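Gurnasine glass lazy Susan: my review after a whole semester of dinners and homework

Posted Dec 15, 2019

I bought the Gurnasine in August, right after we got the round table, and I've been meaning to write this up ever since. It cost me $142 with shipping, which made me gulp a little. My sister-in-law Carola Gerlach has the cheaper Pinheiro one and swears by it, so I went back and forth for ages (ask my husband, he was so tired of hearing the word "turntable").

First, the glass. I love it! It's big and heavy and the beveled edge catches every light in the room. It also catches every fingerprint. I wipe it after each meal with vinegar and water and it looks great until somebody under the age of 12 walks past.

The spin is smooth and really quiet. You can put a full soup pot on one side and it doesn't tip or drag, though I do try to spread the heavy dishes out a bit. My one gripe is that it keeps going longer than you expect, and we lost a dish of chili oil that way in the first week.

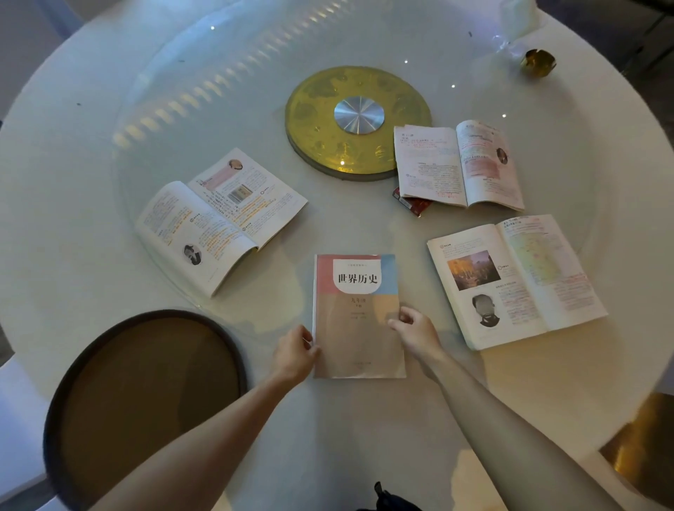 The gold base and metal hub, with world history on the side.

Our table does double duty, like everybody's I guess. The rim left around the glass is wide enough for a dinner plate or a schoolbook, but measure before you order! My friend Mi-kyung Wi didn't, and her plates hung over the edge until she sent it back to Karico and got the smaller size.

Putting it together took me five minutes. The base goes down, the glass goes on top, and then you fuss with it until it's centered. The instructions are one sheet of tiny drawings and I ignored them. Get a second person to help lift the glass, please.

I do wish the gold were a shade less yellow. It looked softer on the website. I've gotten used to it and my mother-in-law thinks it's the best part, so there you go.

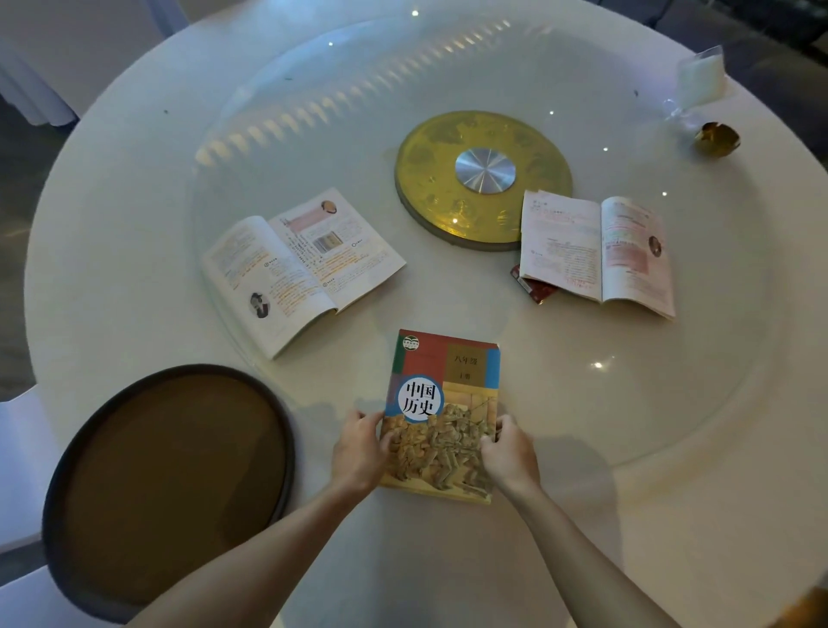
Would I buy it again?

Yes, but I'd wait for a sale. If you mostly eat with two people, get the Pinheiro and save your money. For a big family that passes eight dishes around, go for the glass.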